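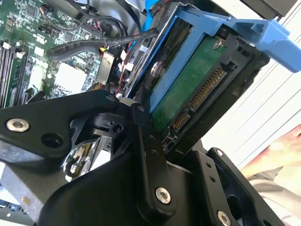

Notebook, trekking pole and camp chair bench
20 May 2020

Started on the Plernitz pole sample before anything else, mainly to get it off my shelf. The maker's sheet says the twist lock "will not slip under normal use." No load given, no temperature, no word on what normal use is. I have stopped reading that sentence as information.

Setup same as last time: pole upright in the press, lower section set at the 20 mark, load put on slowly with the flat foot. Tape on the shaft just under the lock so I can see creep. Wiped the shaft down first with alcohol. The one we did in the spring had hand grease on it and I still don't trust that result, in either direction.

First pull held to 370 newtons, then crept, then let go all at once. Second pull on the same lock let go at 166. That is a big drop for a part that looked fine when I took it apart. The expander plug had a faint shine on one side and nothing else I could find. Either the plug isn't seating square or I tightened it less the second time. I would like to blame the plug. I did it by hand both times, so I can't.

To do before anyone quotes these numbers: get the small torque driver back and make a collar for it that grips the pole without crushing it.

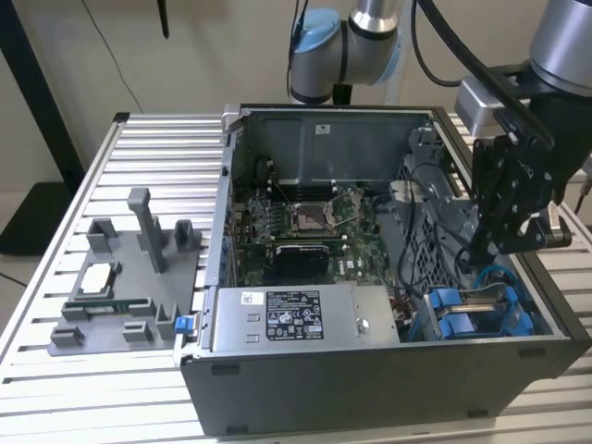
Dell tower, side panel off, on the rail table.

Next, the Doucet chair. Sales copy says the frame is "stronger than ever." Than what? The old frame is on the rack and as far as I can measure the tube is the same outside diameter. Wall could be thicker. I'd have to cut one to know and we only have 2, so that waits until the seat tests are done.

Sat in it for a while. Comfortable, fine. The rear feet still sink on soft ground and the front edge still digs in behind the knee if you're short. The new hub is stiffer to put together, and I suspect that is where the "stronger" feeling comes from. Stiff is easy to feel in a store. Doesn't tell me much about how it fails.

Drop test with the sandbag: no cracks at the hub that I could see with the loupe. One of the shock cords has a nick near the end, could have come that way in the box. I didn't check before I started, which was dumb. Check the cords first from now on, with a note in the book.

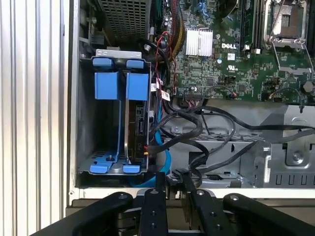 The fabric is what bothers me more. Seat corners carry everything and the stitching there is a single box with no bar tack. The Tolier chair from last year had the same corner and the same cheerful brochure, and we all remember the corner. I'd like the cycle rig on this one for a long run, not the short one we did to get a report out.

Wunlow asked whether their cork grip "wicks." I don't think anyone there has decided what they mean by it. I weighed one dry, wrapped it in a damp cloth for an hour, weighed it again. It gained a bit of weight. So does a piece of bread. If they want a claim printed on the hang tag, they need to tell us what would count as a no.
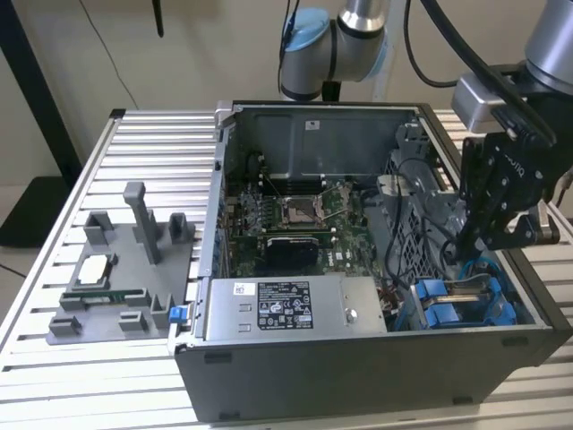
Asked them for a plain foam grip of the same size to run next to it. Without that I'm not writing a single word in the report beyond the two weights.

Leftovers: flat foot on the press has a burr, file it. Lower section of the Plernitz is out of the press and tagged, please don't put it back together, I want the plug as it is. Doucet cycle run to June if the rig is free. Torque collar first.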